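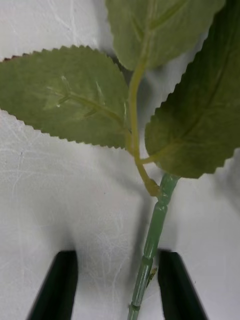
**Kollier Wrestling Club: general meeting, Saturday, December 6, 2025**

Held in the upstairs room after morning practice. Chair and secretary present, both coaches present, quorum met. Apologies were received from the kit officer and two parents.

**1. Minutes of the last meeting**

Agreed as a true record, with one correction. Under item 4 the weight class given for the vacant junior place should have read 45 kg. Signed by the chair.

**2. Matters arising**

- The mat tape has been delivered. It is the wider sort, and the head coach is content to use it.
- The hall door still sticks. The secretary has written to the hall again.
- The second set of scales has been checked and agrees with the first.

**3. Dual meet away to Windo**

The head coach reported. Kollier lost the dual but won both of the lighter bouts by fall. The 82 kg bout went to the last few seconds and was lost on a late takedown. Our corner asked for a review, which was turned down, and the coach does not wish to take it further.

We forfeited one weight because the wrestler was over at weigh-in. There was a long discussion about this. Some members felt juniors should not be asked to cut weight at all in the week of a meet. The head coach said that is already the rule and that the wrestler had moved up a class through growth. It was agreed that juniors will be weighed at the Tuesday session before each meet and entered at whatever class the scales show.

**4. Henao Open**

Entries close before the new year. So far 93 wrestlers from all clubs are on the published list. Kollier will enter a full junior team and whichever seniors are fit. The assistant coach will confirm names by email.

Travel will be by minibus. Parents who want to drive separately should tell the secretary. Spectators pay at the door and the club will not be buying tickets in advance.

**5. Mats**

Two quotes were received for replacing the older practice mat. The Tutier quote was the higher but includes delivery and removal of the old one. The other does not, and the secretary could not get a clear answer on how long it would take.

Proposed and seconded that the club accept the Tutier quote. Carried, one against. The member voting against asked for it to be noted that the old mat could be re-covered.

**6. Money**

The current account stands in credit. Subscriptions outstanding come to £205, nearly all from the senior section. Reminders will go out with the training timetable. Anyone finding it hard to pay should speak to the chair in private.

**7. Summer camp**

Provisional booking made for the second week of July, same site as before. The deposit is not yet due. The coaches would like a women's and girls' session on each day this time, and the chair asked them to bring a draft programme to the next meeting.

**8. Any other business**

- Headgear left in the changing room will be kept until the end of the month and then put in the club kit bag.
- A parent asked whether bouts can be filmed from matside. Agreed yes at home meets, from behind the barrier only.
- Singlets on loan must be returned washed.

**9. Next meeting**

To be held after the Henao Open. The secretary will send round the date. Meeting closed at 1.20 pm.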